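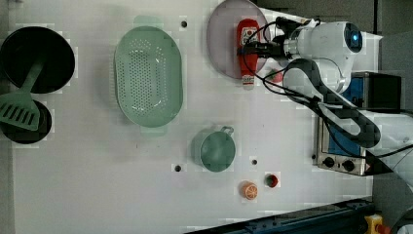 ## Annan Play Kitchen Set

We love this one! The Annan set has the bits kids reach for first: black pans for frying up breakfast, a slotted spatula in pale green, and a big oval colander with a little handle at each end (great for pretend pasta, and for carting everything back to the cupboard).

There's play food too, including a juicy-looking orange slice, and the small green pot is just the right size for soup for one teddy.

**Good to know**

- Item no. 922
- Recommended for ages 3 and up
- Colours: black and pale green cookware
- Wipe clean with a damp cloth, no dishwasher please
- Storage bag included

Adwoa Alhassan's daycare group in Pitville has had a set since February and it still comes out every morning. Over 19 kids have cooked with it so far!

Spare food pieces are sold separately in packs of 5.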